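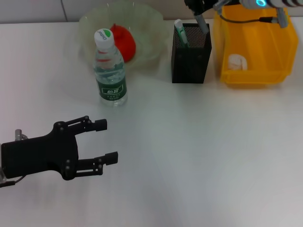
Home | Visits | Workshop notes | Reading list | Contact

A morning at Jarnen, Herkthorpe

I went to the Jarnen open day in August to find out one thing: can a machine clear a table yet? My sister runs a small guest house and spends a good part of each day putting things back where they belong. She has asked me more than once when she can buy something to do it for her, and I had been answering from newspaper articles.

Jarnen has the ground floor of a former carpet warehouse in Herkthorpe, ten minutes on foot from the station. Doors opened at 9. There was a sign-in sheet, a sticky badge and a short talk about where to stand. After that we were let into the long room in small groups and could stay as long as we liked.

The first bay was the one I had come for. It had a white table with ordinary things on it: a bottle of water, an apple in a pale green bowl with a wavy rim, a black mesh pen holder with a marker in it, and a yellow bin with a crumpled tissue inside. The gripper there has two fingers with small black pads at the ends, and it is a good deal plainer than I expected. The job is tidying. Someone calls out an object and where it should go, and the arm tries to put it there.

Our guide was Davoud Babaei, who has worked on the tabletop jobs for two years. He was straightforward about what goes well. Picking up a full bottle is largely solved, he said, provided it is standing up. An apple is fine in the open and harder in a bowl, where the fingers have to go in past the rim without pushing the bowl away. A marker standing in a holder can be pulled out. Putting it back is another matter, and he would not promise it.

Over the morning I saw the arm move the bottle from one side of the table to the other four times. It managed all four, slowly. The apple came out of the bowl twice and was dropped once, from low down, and it rolled. Tissue was the worst. It squashes, it sticks to itself, and the arm twice closed on nothing and carried on to the bin as if it had hold of something. Davoud said checking whether the hand is empty is on the list for the autumn.

He gave us figures when asked. In the last full round of trials they ran 700 attempts on the mixed table and 493 were finished without anyone stepping in. I asked if that was good. He said it was better than the spring and no use at all to a customer.

The second bay was shop-floor work, for a parts supplier called Grultier. Boxed fittings come down a chute and are set in trays. The boxes are all one size and arrive the same way up, and the machine did 400 of them before the tea break with a single stop. It was dull to watch and I think it is the nearest thing in the building to a finished product. The Grultier people were already talking about where it would stand and who would be trained on it.

The third bay was run by Jafarzadeh, a small firm that rents space at the back and is trying to fold towels. They had a hand towel folded in half by the time I left. The bath towels stayed in the basket.

Tea was in the old loading area. The sandwiches had gone by noon, so eat first if you go next year. Parking is poor and the side street is permit only.

I told my sister to wait. A machine can pick up a good many of the things on her breakfast tables, one at a time, at a speed that would have her guests leaving for lunch. If she ever needs identical boxes put in trays I know who to ring.

14 shares | 3 comments

Comments

pennyw: Did they say what it costs? Our firm does packing and the tray one sounds like us.

Author: I asked. They would only quote Grultier's line as a whole, chute included, and wouldn't give me the number.

R. Tolley: I was in the group after yours. The apple stayed in the bowl for us. Towels had got to two folds.

Previous visit | Next visit | Back to top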